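Workshop tips: when the wheelchair pusher goes wrong

I look after the practice ward at Irnstead, where we teach a two-armed robot to move wheelchairs before anybody lets it near a real corridor. Most days it's dull work, and dull is how I like it. Then in June we had a runaway of sorts – no one in the chair, thank goodness, but it went into the leg of a bed hard enough to bend a footrest – and I've been writing down little habits ever since. Siv Ekström in the Clandmont workshop keeps asking me for the list, so I've finally typed it up.

What happened to us

The robot had hold of both handles and was halfway through a slow left turn. The right hand slipped back a little on its grip, the left one didn't, and the software did what it always did when one side felt lighter: it pushed harder on that side. The chair swung round like a shopping cart with a bad wheel. I hit the stop button and the arms froze beautifully, both of them, but the left hand froze open and the chair just kept rolling! I'd always thought of the stop button as stopping everything in the room. It stops the robot. The chair has its own ideas.

Tip 1: Clean the handgrips before you blame the hand

We lost a whole afternoon checking finger motors. The right grip had a film of furniture polish on it (my fault, I'd wiped the chair down to make it look nice). Use warm water and a drop of dish soap on a rag, then a second rag with plain water, then let it dry all the way. No polish, no hand cream, no silicone spray anywhere near the handles. If the rubber still feels slick to your own thumb, replace the grip. They're cheap.

Tip 2: Twist the grips by hand

Old rubber grips creep. Grab one and wring it like a wet dishcloth, and if it turns on the tube at all, it's no good to a robot. You and I would feel that happening and shift our hands without thinking about it. Ours kept on squeezing. Custódio Magalhães taught me to draw a line in white paint pen across the grip and onto the metal, so you can see at a glance if it has moved.

Tip 3: Look at where the brake lever hangs before you close the hands

Some chairs have a brake lever tucked right under the push handle, and a big hand closing up there can catch it. A half-caught brake drags one wheel and pulls the chair to that side, and you'll swear the steering is off. Bring the hands in slowly, stop, and crouch down for a look at each side before you let it push.

If a finger is behind the lever, open up and start the grip again. Don't try to poke it free with a screwdriver while the arms are live. I've seen it done, and I've shouted at the person who did it.
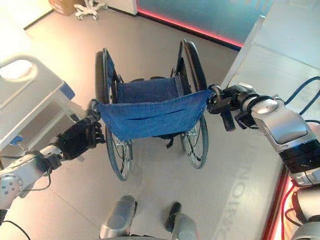 Tip 4: Load the chair

An empty folding chair weighs next to nothing and hops about over tile seams, so you learn very little from it. We strap in sandbags up to 15 kilos to start with and work up from there. Put the weight low and toward the back of the seat, and tie it down properly – a sandbag sliding off the front of a chair gives everyone a fright.

Tip 5: Tether it

This is the one I wish I'd done years ago. A length of soft webbing goes from the chair's frame to something heavy, with enough slack for the test and no more. Ours is from Bakke and it's had a hard life. Keep it away from the wheels and tie it so that you can undo it with one hand. If the robot lets go, the chair runs to the end of the strap and stops.

Tip 6: Test the stop while the thing is moving

We used to press the stop button every morning with the robot standing still, tick the sheet and go and get coffee. Very tidy, and it told us nothing about the chair. Now we do it at walking pace, loaded and tethered, five times each way, and I write down how far the chair rolls afterward. Ask whoever does your software what the hands do on a stop, too. Ours now stay closed, with a separate release you can reach from behind.

Tip 7: Mind your cables

Before each run, swing both arms through the full turn with no chair there and watch the cables. A loop that looks fine at rest can hook a handle or an armrest halfway round. I use fabric hook tape from the Aklow catalog, the wide sort, and redo it when it gets fluffy.

The bent footrest is still on the shelf by my kettle. I did try straightening it in the vise and it's nearly right, but the catch won't click, so it's staying off the chair.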